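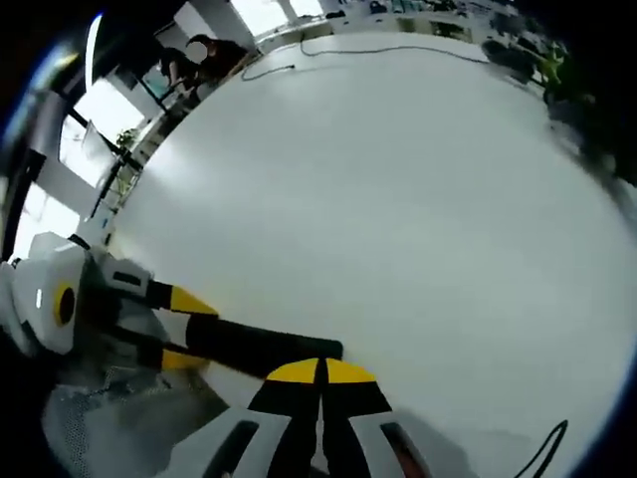

4. Cargar un banco de sonidos en el Lirik

Si ha llegado a este apartado esperando que el Lirik suene como un disco de tecnopop de los ochenta nada más encenderlo, conviene rebajar las expectativas. Los sonidos de fábrica son correctos y poco más. El banco Prandix mejora los bajos; los coros siguen sonando a coro de teclado.

1. Baje el volumen general a cero y desconecte los auriculares.

2. Conecte el sintetizador al ordenador con el cable USB. Los concentradores sin alimentación propia suelen dar problemas, diga lo que diga la caja.

3. Mantenga pulsado BANK y encienda el aparato. La pantalla mostrará LOAD 7. Si muestra otra cosa, apague y repita.

4. Arrastre el archivo del banco a la unidad que aparece en el escritorio. No cambie el nombre.

5. Espere a que el indicador deje de parpadear. La barra de progreso llega al final bastante antes de que termine la carga; no se fíe de ella.

6. Expulse la unidad, apague y vuelva a encender.

PRECAUCIÓN: la carga borra los sonidos de usuario. El menú ofrece una «copia automática», pero solo guarda los 4 últimos que se hayan editado. Haga la copia a mano (apartado 3).

Nota: el banco contiene 176 sonidos. Muchos son el mismo con más reverberación.

Nota: el modo «Vintage» desafina ligeramente los osciladores. Según Zbigniew Brzozowska, que programó el banco en Garkcombe, reproduce el carácter de los equipos antiguos. Pruébelo con una canción entera antes de creérselo.

4.1. Si no suena nada

Compruebe que el canal MIDI sea el 4. Después de cada carga vuelve al 1 sin avisar, y la versión de diciembre del sistema no lo ha corregido.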